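### 4.2 Clearing a desk with two arms

The tidying task was the hardest of the 14 chores in the Truklow set. Both arms work over the same white tabletop, and the system has to decide which one takes each object. Small, everyday things caused most of the trouble. A marker or a utility knife lies nearly flat, so the fingertips must close very near the surface. A bottle lying on its side asks for a wide opening and a careful approach. 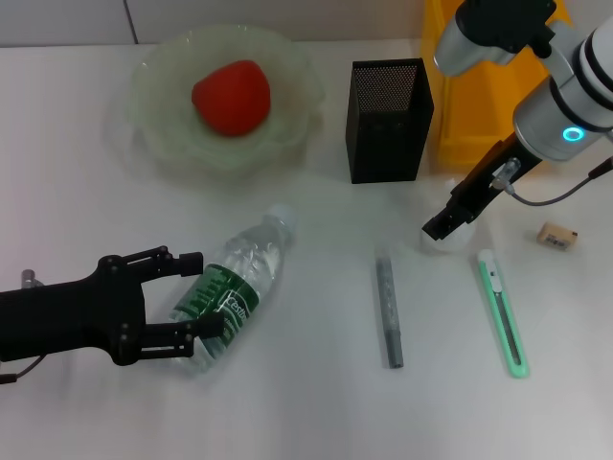
**Figure 3.** Desk-clearing setup, with the bottle between the fingers of the left gripper and the pen holder at the back.

We ran the task 46 times with the Gomico planner. Six runs ended early when the arms blocked each other – a fault we also saw in the shelf task (Section 4.1). Most of the other errors were missed grasps on thin objects. The planner usually tried again from the same angle and missed again.

Lapiņa's timing rule shortened the pauses between moves, but a person still clears the same desk much faster. We would not yet leave this chore to the machine without someone watching.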